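Workshop Tips: Planning Your First Robot Arm Bench

Budget for the boring stuff
The arm gets all the attention, and fair enough, it's a thrill! But leave room for fixtures, brackets, cables and bench hardware. I put aside 688 dollars for those and wished I'd made it 1000.

Pick the job before the gripper
Memory modules are thin, and the slots sit close to other parts. Write down your smallest part and your tightest gap, then go shopping – Catríona Keane taught me that one and I've used it ever since. 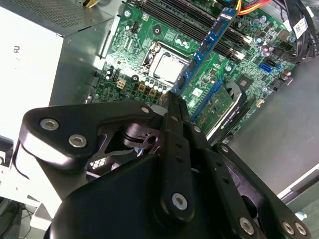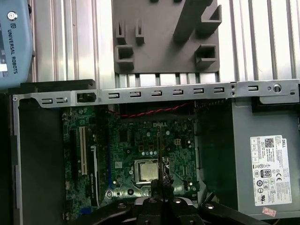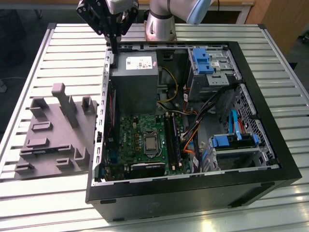

Desktop computers, opened up, with the gripper at the motherboard or reaching toward the case.

Buy a bench with grooves
I love aluminum extrusion. You can shift a fixture over, tighten it down and try again, all without drilling a single new hole. Measure your biggest case lying flat and add some 40 centimeters of free length for fixtures.

Print your fixtures, and print them twice
The first one will be wrong somewhere. Keep it anyway – you can mark it up with a paint pen and copy the fixes into the next version.

Ask for spare fingers in the first quote
Order them along with the gripper and you'll only pay shipping once.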